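# Flamutska (retrofit kit)

**Flamutska** is a retrofit kit for small robot arms, made by the firm Hasance and sold mainly to repair shops, tool hire companies and technical schools. The kit turns an arm which the customer already owns into a bench station for handling corded hand tools, such as drills, sanders and jigsaws. It consists of a gripper, a wrist bracket with a sensor, a set of cables, a printed table sheet and a software licence. The arm itself is not included.

The kit should not be confused with the Flamutska Service, a paid installation and training visit offered by the same firm, which is described in a separate section below.

## Name

The name was chosen by Sigrún Thygesen, the engineer who led the first design. She has said in a trade interview that it has no meaning in any language she knows, and that she wanted a word which customers could not mix up with a model number. In early price lists the product was written in two words, as *Flamut Ska*. The present spelling appears from the second edition of the manual.

## Background

Hasance began as a workshop in Drerham, where it repaired hand tools for building firms. A large part of the work was simple but slow: taking a returned tool from the shelf, turning it to look at the housing, checking the cord, and placing it with its papers for the next customer. Thygesen joined the workshop to write a stock program and later proposed that one of these steps could be done by an arm.

The first version used a two-finger gripper bought from another supplier. It held metal parts well, but it often slipped on the rounded plastic housings of drills. The workshop then designed its own fingers, with a longer contact surface and an angled tip. The fingers were tested in the workshop through one winter, and the first kits were delivered to outside customers in January of the following year.

The distributor Tsoukalas took over sales outside Drerham soon after. It also translated the manual, and it keeps the stock of spare fingers and brackets.

## Contents of the kit

The standard kit is delivered in one box and contains:

- the gripper, with one pair of fingers mounted and one spare pair
- the wrist bracket and the sensor, already joined
- a cable set with connectors for the gripper and the sensor
- a bag of 100 cable ties
- the printed table sheet
- an adapter plate
- the manual and a card with the licence number

A wider pair of fingers, meant for angle grinders and other tools with a thick body, must be ordered separately. The same is true for adapter plates for older arms.

## Design

### Gripper

The gripper is electric and needs no compressed air. It closes with a force that the user can set in 6 steps. The two lowest steps are meant for leaflets, manuals and small cartons, and the others for tools. The fingers are fixed with ordinary screws and can be changed without taking the gripper from the wrist.

If the power is lost, the gripper stays in the position it had. The manual warns that the tool must then be supported by hand before the fingers are opened with the release key.

### Sensor and bracket

The sensor is held by a bracket on the wrist and measures the distance to the object before the gripper closes. It is not a camera and it does not recognise what kind of tool is on the table. The user chooses the tool from a list in the software, or teaches a new one by moving the arm by hand to the correct position and pressing a key.

Shiny surfaces can give false readings. Hasance recommends that polished chucks and metal nameplates are turned away from the sensor where this is possible.

### Cables

All cables run on the outside of the arm and are fastened with cable ties. This makes the kit suitable for arms of different makes, but it is also the part which receives most complaints. The cable must have a loop at the wrist that is long enough for the full turn of the joint, and at the same time short enough not to catch on the objects below. The manual gives a table of loop lengths for the most common arms.

The manual also asks the installer to cut the ends of the ties after the final test. Many users leave them long, so that the cable can be moved again later.

### Software

The software runs on a normal office computer and can store up to 196 taught positions. Positions can be joined into a sequence, for example to lift a tool, turn it and put it down beside its papers. There is no online account. Updates are sent by Tsoukalas as a file, and the user installs them by hand.

## Use

The most common use is the checking of returned tools in hire shops. The tool is placed on the table sheet together with its manual, and the arm grips it and turns it while a worker looks at the housing and the cord. Technical schools use the kit for lessons in robot programming, as a hand drill is a familiar object with a difficult shape.

Corded tools are harder to handle than battery tools. The cord is soft, it changes its form each time the tool moves, and it may lie across the gripper or hang under the handle. The software cannot see the cord. For this reason the manual advises a low speed whenever a cord is on the table, and the tool must be unplugged before the arm is started.

Paper is another known difficulty. An open booklet under the tool can be pulled along with it, and a folded leaflet may fall over if the arm passes too near. Some shops fix the papers with a small weight.

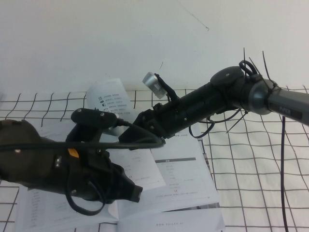
*A wrist-mounted gripper at a corded power drill, with the instruction booklet open beneath it.*

## Flamutska Service

Customers who do not wish to mount the kit themselves can order the Flamutska Service. A technician from Hasance or Tsoukalas comes for 2 days. The first day is for mounting, cabling and tests, and the second is for training with the customer's own tools. Arms that were bought second-hand are accepted, provided that the emergency stop works and that the arm's own manual is available.

The service can be booked for a Saturday at a higher price, and several hire companies prefer this because the workshop is then closed to the public. Travel costs are charged separately.

## Reception

Reviews in the trade press have been mostly positive about the gripper and less positive about the rest of the kit. The long fingers and the simple changing of parts were praised. Reviewers were more critical of the outside cables, which one of them called untidy, and of the software, where the positions are shown as a plain list without pictures.

Schools have asked for a cheaper version without the sensor. Hasance answered that the gripper may be bought alone as a spare part, but that support is given only for complete kits.

The printed manual was criticised in its first edition for errors in the table of loop lengths. The table was corrected in the second edition, and owners of the first edition can ask Tsoukalas for a replacement page.

## See also

- Bench robot
- End effector
- Tool hire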